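The Label and the Key: How Shortcut Hints Divided a Small Software Project

When the maintainers of Gitolgate, a desktop program for editing long documents, published their spring interface review, they expected most of the correspondence to concern the new file browser. The greater part of it dealt with a smaller matter: the wording of the keyboard hints printed beside each menu command.

Until this year the program showed its hints in English only, whatever language the user had chosen for the menus. A person working in German saw "Ctrl" on the screen and "Strg" on the keyboard. A person working in French was told to press "Shift" on a keyboard marked "Maj". The fault had been recorded 14 times under different titles, and each report had been closed as a matter of taste.

The question was reopened by Ato, the firm that supplies the program to public libraries. Its support desk in Kakville had received 933 requests for help in a single quarter, and those that mentioned shortcuts came largely from users whose keyboards did not match the text in front of them. Ato asked that the names of keys be treated as translatable text, in the same manner as the names of commands.

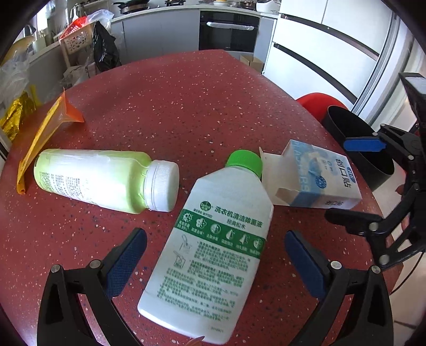 Talukder, writing on the project's mailing list, objected that a keyboard and a menu language are separate choices, and that many people in bilingual offices read one language and type on a keyboard sold for another. To translate the key names along with the menus, the message went on, would correct the hints for one group and spoil them for the next.

The objection was accepted in part. Operating systems report the active keyboard layout, but the layout does not always reveal what is printed on the keys. The maintainers therefore decided on two settings. The first follows the menu language and is switched on by default. The second allows the user to choose a set of key names separately, and it may be fixed by an administrator for every machine in a building.

A trial version was issued in March and remained open to comment for 30 days. Translators asked for guidance on keys with more than one accepted name, and a short glossary was added to the project's handbook. Width proved a further difficulty. Several of the longer names pushed the hints into the command text on small displays, and the menu column had to be redrawn.

Both settings will appear in the October release. Hints inside the printed manual will remain in English until the next edition is prepared.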